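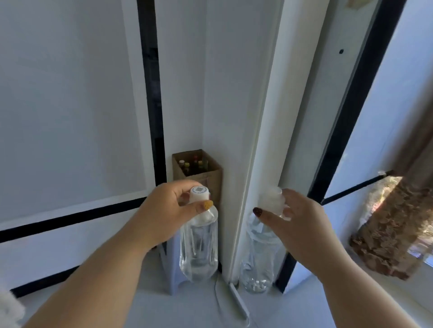 Ticket 2842 – Cap codes rejected at loyalty sign-in
Product: Grestbridge Rewards web form
Site: Druten depot
Status: Open, waiting on vendor
Opened: 2019-07-11

Problem
Customers type the code from their bottle cap and get error 508, "code not recognized." The help desk has 76 complaints, all for codes from the Dirnoscombe bottling line. Codes from the other lines go through.

Steps tried
Cleared the form cache and restarted the web service. No change.
Entered one of the reported codes by hand in Chrome and Firefox. Same error in both.
Looked the code up directly in the database. It is not there, so the form is giving the right answer for the data it has.
Checked the import folder. The May batch file from Dirnoscombe is present, but the log shows the import stopped at row 51 with a character set error. The job still reported success.

Cause
Row 51 has a bad character in the plant name field. The import script quits on it and skips the rest of the file – no alert goes out.

Workaround
Saved the file again as UTF-8 and ran the import on the test server. All rows loaded and the reported codes were accepted there. Not yet run on production. Balogun supports the script and has to approve a manual load.

Still to do
Get approval from Balogun for the production load.
Ask them to make the job fail when rows are skipped.
Reply to the open complaints once the load is done. Customers should keep their caps until then.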